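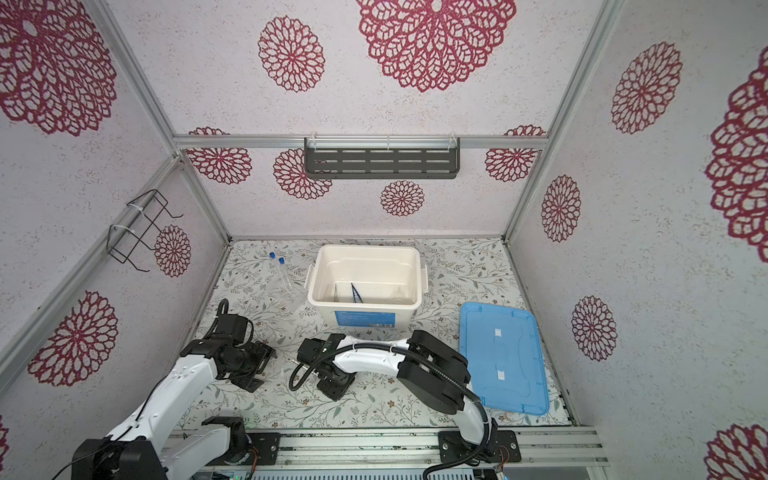
Trenum publishes first results from two-arm gripper comparison

Trenum has released the first results of a bench comparison of two gripper finger sets, carried out on a two-arm cell with arms mounted along the front rail. The tests cover the handling of small laboratory items: capped test tubes, tweezers, and a plastic storage bin with a separate lid.

The two finger sets are Wikari, a flat-faced design with a replaceable pad, and Tomar, which has a shallow vertical groove cut into each fingertip. Both were run on the same arms with the same controller settings. Closing force and approach speed were fixed before the first run and left alone until the last.

Each run began with the tubes lying on the mat to the left of the bin and the lid flat on the mat to the right. The arms had to place both tubes in the bin and then fit the lid. The angle of the tubes was changed between runs. A run was scored as complete only if the lid was seated on all four sides and no item had been dropped.

A total of 161 runs were scored. The Tomar set picked up tubes more reliably when they lay at a steep angle to the fingers, as the groove pulled the tube into line during closing. The Wikari set was better on the lid, where its flat faces gave a wider contact along the raised rim. Tweezers were the hardest item for both sets. With the fingers held 3 mm above the mat, neither set could get under the tips, and the pick point was moved towards the closed end of the tool.

Cable routing also affected the results. In early trials the gripper cable touched the mat during low reaches and shifted tubes that had already been located. Those trials were left out of the score. A shorter cable loop is being tested.

"The groove helps with round parts and gets in the way with thin ones," said Aarti Tripathi, test engineer at Trenum. "We would not fit the same fingers to both arms for this task. The next series puts Tomar on the left and Wikari on the right."

The mixed series will use the Nesach controller in place of the present one, with a 15-minute warm-up before scoring. Clear items will be tried against both patterned and plain mats to check how far the background affects detection.

Results from the mixed series are due in September. Run logs and finger drawings for the first series can be requested from the Trenum test office.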